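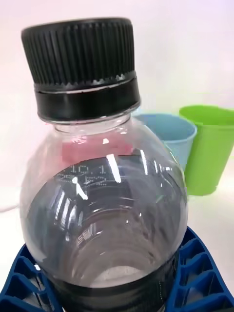 Fig. 1. Bottle with black screw cap, band in place.

Section 4: Filling the Remura Countertop Humidifier for the First Time

The Remura ships dry and will stay that way until you do something about it. Allow 13 minutes.

1. Put the base on a level surface, at least 11 inches from the wall. Books, radios and wallpaper do not enjoy mist.

2. Lift the tank straight up by its handle. If it sticks, the orange shipping tab is still in. Go back to Section 3, which you skipped.

3. Turn the tank over and unscrew the fill cap. Put the cap somewhere you will remember. Replacement caps are part no. 3011 and cost more than you think a cap should.

4. Fill with cool distilled water up to the MAX line. The line is not a suggestion – overfilled tanks empty themselves onto furniture.

Note: Tap water works, but it leaves a fine white dust on everything you own. Bottled mineral water does the same at a higher price.

5. Refit the cap until it clicks, turn the tank upright and lower it onto the base. One or two glugs are normal. Steady glugging is a leak.

6. Plug in the Remura and press POWER. The display shows the current room humidity. Ours said 58 on a rainy Monday, and yours may differ.

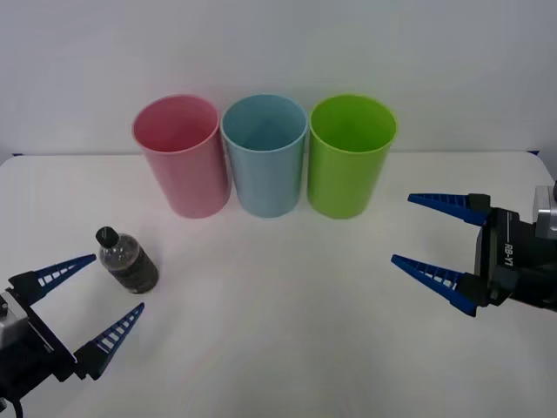
Fig. 2. Cups in pink, sky blue and lime green.

Caution: Never add oils, perfume, vinegar or cold remedies to the tank. The scent tray (Vorkik model only) is for scent. The tank is for water.

Caution: Do not drink from the tank. We were asked to include this.

7. Set the target humidity with the + and – keys. The unit shuts off when it gets there, and the fan runs on briefly afterward.

If the red drop keeps blinking with a full tank, the float is stuck. Lift the tank, nudge the float with a finger and try again. If it still blinks, contact Fesero Home Products, Figueroa service desk, and have your receipt ready.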